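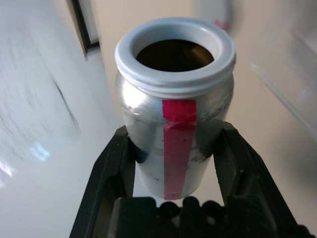

Handout 4: What Happens to the Stuff in Your Bin

Home Syllabus Handouts Readings Office Hours Search

Last time I ran out of room on the board and rushed through the second half, so I've typed it up properly. If your notes stop somewhere in the middle of magnets, start with section 2. The reading is still chapter five, and please do look at the table of plastics before we meet again, even if you only skim it.

1. One bin or several?

I get asked this more than anything else in the course, usually by people who have moved from one town to another and found the rules flipped on them. In a single-stream town everything recyclable goes in together and a sorting plant pulls it apart. In a multi-stream town you do some of the pulling apart yourself, at the kitchen sink, probably while grumbling.

Single-stream gets more people to join in. It also gets you wet paper with glass in it, and paper mills hate that. Multi-stream gives cleaner piles and loses the households that can't be bothered with a row of boxes by the back door (I was one of those households for years, I'm not judging).

For our running case I'm using two towns, Whiteley and Erkley, which sit on opposite banks of the Lerna. Whiteley has the single cart. Erkley has separate boxes for paper, glass and containers. In the survey we're working with, 533 Whiteley households put something out for collection in the test week and 461 Erkley households did. Before you write "single-stream wins" in the margin, remember that those numbers tell you who took part. They say nothing yet about how much of it ended up as new material. Hang on to that, it's half of the problem set!

2. How a sorting line works

Picture a long belt with a lot going on along it. The order changes from plant to plant, but this is a pretty common one:

First, people standing at the belt pick off the things that would wreck the machinery. Garden hoses, string lights, plastic bags, bedding. Anything long and floppy wraps around a shaft and stops the whole line.

Next come the spinning discs. Flat cardboard rides over the top and smaller stuff falls through the gaps. If you've ever wondered why they want you to flatten boxes but leave cans alone, there's your clue. A can squashed flat as a pancake can ride along with the paper.

Glass breaks early on and drops out through a screen. It's heavy and in bits by then, so gravity does most of the work.

Magnets lift the steel. You all knew that one.

Aluminum is my favorite, because a magnet won't pick it up and yet you can still throw it around with one. A spinning magnetic rotor at the end of the belt sets up small electric currents in the metal (eddy currents, spelled with a y, several of you wrote "Eddie"). Those currents make their own magnetic field, it pushes back, and the can hops off the end of the belt over a divider while everything else just falls. I could watch that for an hour. I have watched that for an hour.

Plastics usually come last. Infrared light bounces off each type a bit differently and a puff of air kicks the chosen pieces out. Black plastic is a headache here. The usual pigment soaks up the light and the sensor gets nothing back.

3. Things stuck to other things

All of that works nicely when an item is made of one material. Look at the can at the top of the handout, with its metal body, a thick plastic ring at the neck and a strip of red tape down the front. So where does it go? The belt has to make one decision for the whole object, and whatever comes along for the ride counts as contamination in somebody's bale.

Small amounts are usually tolerated. Furnaces that melt aluminum can burn off some paint and lacquer, and the plants expect that. A chunky plastic fitting is a different matter, and so are paper cups with a plastic lining, envelopes with windows, and chip bags, where the layers are thinner than a hair and bonded for good.

A rule of thumb I use at home: if it comes apart in your hands in a few seconds, take it apart. If you need tools, check what your town says and stop worrying about it.

For the problem set you'll be using the packaging line from Plorka, the drinks maker in our case study. They have 47 different containers and 11 of them mix two or more materials in a way that can't be separated by hand. You'll be asked which ones you would redesign first. I don't want "all of them" as an answer. Think about how many are sold, what each would fetch as scrap, and which part of the sorting line would choke on it.

4. Reading a trip report

The second half of the problem set uses a short written account, so here's a warm-up on the same case. Read it with a pencil. I want you to mark every claim that could be checked with a number, and every one that's only an impression. 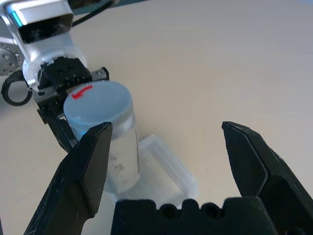 WHITELEY, January

The plant takes its first truck at 6 a.m., and by mid-morning the floor is covered. Everything from the town side of the Lerna comes through the same door. The crew told us the weeks after the holidays are the worst for wrapping paper, much of it the shiny kind that won't pulp. Paper bales went out to the yard. Nearly all of the aluminum was sold before it was baled. The glass pile looked dirtier than the one at Erkley, although it had rained on both.

So, the pencil. "Nearly all of the aluminum" can be checked, and you should want to see the sales records. "The worst" can be checked too, if the plant weighs what it throws out each week. "Looked dirtier" is an impression, and the bit about rain is the writer being fair to us. Most people missed the first truck at 6 a.m. when I tried this on last year's class. It's a claim like any other!

5. Before next time

Bring one piece of packaging from home, rinsed please, made of at least two materials. Try to pull it apart beforehand and write down where you gave up. We'll lay them out and argue about which bin each belongs in, first under Whiteley rules and then under Erkley rules.

Problem set questions 1 through 4 are due at the start of class. Question 5 needs the bale prices, and I'll hand those out then, so leave it blank for now.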